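Home | Talks | Notes | Contact

Buying a second-hand phone – my speaker notes, Govcombe library, September 17, 2024

Say hello, check the people at the back can hear me. Phones on the table please, we'll be using them!

I start with my own sorry tale. I paid 300 pounds for a used Lusard 601 and was so pleased with it that I didn't look at the battery page for a week. It was worn right down. So now I look at that first, before I even ask about scratches. (Pause here, somebody always wants to tell theirs.)

Next bit is storage. Sellers love a big number, but ask how much is free once the system is on there. My old Trivico had over 1000 photos on it and was gasping. Show them where to find the figure in settings – go slowly, the menus differ.

Then updates. Ask the seller which version it's running and look up when support ends. I'd want 2 years left at least. If they get vague, walk away.

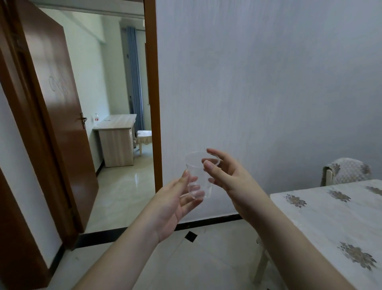
Speakers are the part people forget to test. Play a voice recording, then some music, and turn it right up to hear if it buzzes. Bring out a clear plastic cup, the thin sort with a bit of a lip, and stand the phone in it if it'll fit, so they can hear how the sound changes. Let them have a go with the Raju as well, it's tiny.

Last thing, accounts. The seller must sign out in front of you, then wipe it. Hand round the checklist and take questions until they want the room back.

14 shares | 3 comments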